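Log the Decision, Then the Trajectory

By Bernadette Pichon
30 May 2023

Most sorting demos are judged on whether the objects end up in the right baskets. I think this is the wrong place to spend review time. At Ulaso we replayed 222 logged runs in April, and the failures that cost us the most work were planner decisions that left no record.

Our stack, Besnard, runs perception, task planning and arm control as separate processes. The wrist view feeds grasp refinement only. It should never be asked what to pick next.

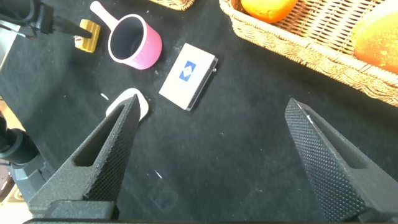
Wrist view, gripper open, card box between the fingertips and the baskets.

A wrist camera sees its own fingers, and they cover things. A detector that drops a track each time a fingertip passes over an object will hand the planner a shorter list than the table holds. The planner then replans, and the log shows only the new plan. Write the dropped track to the log with a reason code. It costs one line per event.

The head view carries the semantic load: food in one basket, household items in the other, the rest on the cloth. 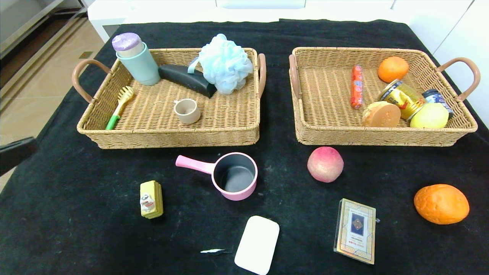
Does a learned policy remove the need for a planner log?
A learned policy needs one more, as there is no symbolic plan to fall back on when a run goes wrong.

Besnard now keeps the last 9 planner states in a ring buffer and flushes them on any replan. Control still runs at 1000 Hz and doesn't wait for the write. Colleagues in Vosilbridge object that this is clutter. I would accept more clutter than this.
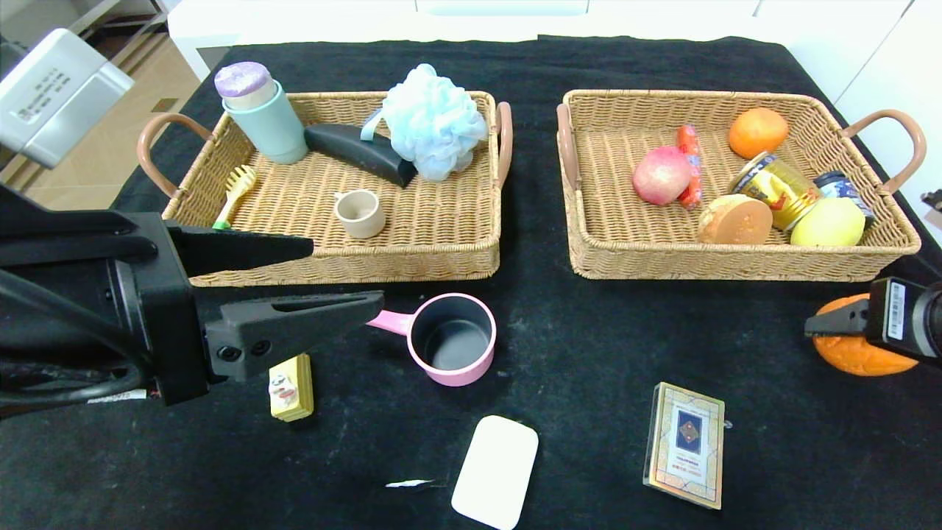
What I would standardize

One clock for all processes. One object ID from first detection to release. A replan record that names its trigger.

Sign up for the Grormont newsletter. We use cookies to measure readership.
Contact | Copyright Grormont | Back to top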